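Wooden blocks for a reception class: one big bin or several small ones?
Posted in Classroom Storage, September 2020

We are resetting the construction corner and I have to decide how to store the loose blocks. At present everything goes into one open bin, sides included, no lid. Stock is 88 blocks, mostly long rectangular ones, painted red or green on the main face. The old arrangement was a shelf with outlines drawn on it, which took too long at the end of the day.

Two things bother me about the bin. The blocks get thrown in and the paint is chipping on the corners. The short pieces also end up underneath and the children stop using them. Would dividing it help, or should I go back to shelving? The budget is 50 pounds.
Efe Onuoha

Todlow
Depends on the depth. A bin is fine if the blocks lie in one layer or slightly more. Once they are three or four deep the small ones sink, whatever you do.

We had the Kenitz crates at my last school and they were too deep. Cut a board to fit and raise the floor if you don't want to buy anything.

Bashir
I would keep the bin and change what happens inside it. A wide, shallow container is quicker to clear than a shelf, and children can see most of the stock without tipping it out. Chipping comes mainly from the drop, so line the base. Thin cork or ribbed rubber matting both work. Foam does not last - it tears at the edges and the bits get everywhere.

On sorting, colour is the easy rule for that age, but length is the more useful one. Blocks of one length stack flat and take up far less room. Mixed lengths bridge across each other and leave gaps, and you lose a good deal of the volume to air.

What I would do, in order:

1. Empty the bin, wipe it out and check the seams for sharp edges. File or tape anything you find.

2. Cut the lining 2 mm under size on each side so that it drops in flat. Do not glue it, as it will need washing.

3. Put the blocks back a few at a time, flat face down, and leave some floor showing. A red one lying across the end of its neighbours is easy to pick up. One wedged upright in a corner is not.

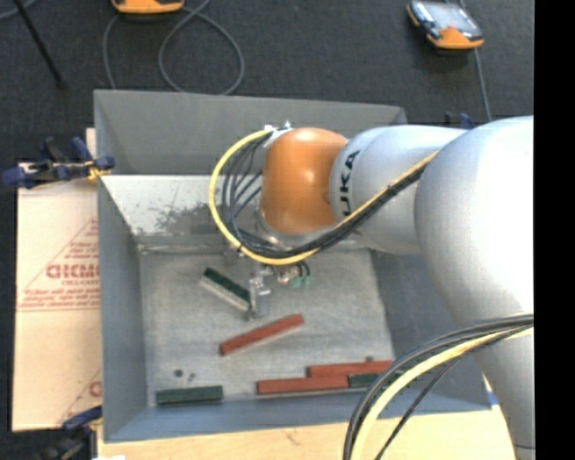

4. Move the short pieces to a separate tray next to the bin. A Medport tray with a lip is the right height, and 2 of them will fit within your budget.

5. Touch up the chipped corners with a water-based paint that is marked as safe for toys. Leave it overnight before the blocks go back.

Check the lining again in November. If it has started to curl, turn it over.

Efe Onuoha
Thanks both. The depth is fine, so I will try the lining and the trays first. Is ribbed rubber a nuisance for crumbs and sand? Ours is next to the sand table.

Bashir
Yes, the ribs hold it. Use cork, or smooth rubber if you can get it.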